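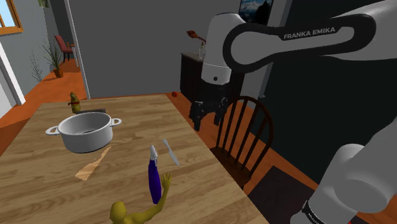 The pitch for invoice trading is easy to like. A small supplier ships its goods, sends a bill and then waits two months for a big customer to pay. An online marketplace lets ordinary people buy a slice of that bill at a discount. The supplier gets cash now, and the investors get the full amount later. Everyone goes home happy, including the marketplace, which takes a cut from both sides.

I have been reading the small print of these marketplaces since May, and I am less charmed than I was when I started.

Take Pimow, which lets you in for very little money and calls its product "short, simple and backed by real sales." I opened an account and found 56 invoices on offer. Each had a letter grade, an expected payment date and a projected return. What most of them didn't have was the name of the company that was supposed to pay. "Large European retailer" was as much as I got on one. "Established manufacturer" was another. Pimow says the names are held back to protect its sellers' business relationships. Fair enough, but the whole value of an invoice rests on who owes the money. Take that away and you are buying a letter grade.

Kazimír Kratochvíl, who runs the platform, was happy to talk about growth. The grades took longer. I asked who sets them, and he said an in-house team does, using a scoring model of its own. I asked whether that team's pay depends on how many invoices get listed. "Everyone here has an interest in the company doing well," he said. I asked again and got a nicer version of the same sentence.

His main point is that losses have been tiny. Maybe so. But look at how Pimow counts. An invoice that goes unpaid isn't a loss. It is "late," then "extended," then "in recovery," and it only reaches the loss column when the lawyers give up. Of the 713 invoices in the public download file, 16 were in recovery, and a couple of those had been sitting there for more than a year. Meanwhile the return on the front page leaves them out until they are settled, one way or the other.

Vratislav Doležal sees it from the other end. His company, Říha, makes metal fittings and has sold invoices on Pimow and on a rival called Julell. He has no complaint about the speed. His bank wanted three years of accounts and a lien on his machinery, and Julell wanted an afternoon. The price is another matter. He was quoted a fee of 2 percent, which sounded cheap until he noticed it was charged every month, with a listing fee on top, and kept running when his customer paid late.

"I knew what I was signing," he told me. "I just hadn't multiplied it."

Multiply it, and you are past 24 percent a year before the extras. A business with fat margins can carry that for one bad season. Some sellers go back again and again, though, and a firm that has to sell every bill it writes at that price is telling you something about its health. Doležal stopped once his bank agreed to a modest overdraft. The ones who can't get an overdraft stay, and those are the sellers an investor ends up with.

Then there is recourse. On Julell, if the customer doesn't pay, the seller has to buy the invoice back. The site lists this as a safety feature. It is one, as long as the seller has the cash, and a seller who had plenty of cash would probably not be on Julell. On Pimow some listings carry recourse and some don't, and the mark that tells you which is on the second tab.

The newest arrival, Zomemex, promises to fix this with a reserve fund that covers missed payments. I asked how big the fund is. It is "sized appropriately." I asked whether it has to pay out, and was pointed to a clause saying payments are at the company's discretion.

I still have my Pimow account. One of my invoices paid on the day it was due and the other is extended. The site's email about that one arrived at 6 a.m. and suggested I use the time to diversify.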